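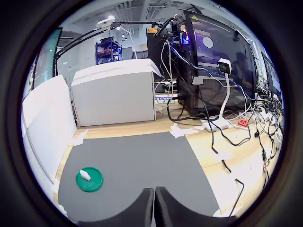 Figura 3. Bancada B, com o tapete cinzento, a tampa verde e o objeto branco pousado sobre ela. Fotografia: Nantana Rungrueang / Projeto Stidora.

3.2 Organização das superfícies de trabalho

A segunda fase do estudo incidiu sobre mesas partilhadas em que coexistem equipamento permanente e uma zona reservada à manipulação de objetos pequenos. Interessava-nos determinar de que modo os utilizadores delimitam essa zona e que recipientes, ou substitutos de recipientes, empregam para evitar que as peças se dispersem. O levantamento abrangeu 12 bancadas, registadas ao longo de 7 semanas, num total de 374 registos válidos.

Adotou-se a distinção proposta por Leemans entre delimitação rígida (tabuleiros, caixas, bordos fixos) e delimitação flexível (tapetes, panos, fita). A bancada B, reproduzida na Figura 3, combina elementos de ambas. O tapete retangular cinzento-escuro ocupa a parte central e esquerda do tampo de madeira clara e está preso com fita branca nos cantos superiores. Do lado esquerdo, um painel branco colocado ao alto forma uma parede baixa. À direita não há elemento equivalente: o tapete termina e a madeira fica à vista, atravessada por cabos pretos.

A tampa redonda de plástico verde foi classificada como recipiente improvisado. Entende-se por recipiente improvisado qualquer objeto concebido para outro fim cuja geometria permita conter ou assinalar a posição de uma peça. O rebordo elevado satisfaz o critério geométrico; a cor, contrastante com o fundo, satisfaz o critério de sinalização. O objeto branco pousado sobre a tampa foi codificado na categoria residual «pequeno, não identificado», por não ser possível distinguir na imagem se se trata de um bloco ou de material dobrado.

A codificação foi efetuada de forma independente por Archana Mittal e Eyvindur Norðdahl, com recurso à grelha Jelullow na versão reduzida. A concordância inicial foi de 85 %. As divergências concentraram-se em dois pontos: o estatuto da fita adesiva, que um dos codificadores considerou meio de fixação e o outro marca de limite, e a inclusão dos cabos na área útil. No primeiro caso, prevaleceu a leitura funcional, e a fita passou a ser contabilizada apenas como fixação. No segundo, convencionou-se excluir da área útil toda a superfície atravessada por cabos, ainda que parcialmente livre.

Aplicada à bancada B, esta convenção retira da área útil a faixa do tampo onde os cabos formam voltas. A torre de computador preta, no lado direito da mesa, e o armário branco de frente lisa, que limita a vista ao fundo, foram tratados como volumes fixos e não entraram no cálculo.

Importa assinalar duas limitações. A distorção da objetiva alarga o tapete na parte inferior da imagem, pelo que as proporções aparentes não devem ser tomadas como medidas; as dimensões usadas na secção 4 provêm de medição direta. Além disso, cada registo documenta um estado isolado da mesa e não permite inferir a ordem de colocação dos objetos. A comparação com os tabuleiros de bordo fixo descritos por Thongdee é retomada na secção 4.1.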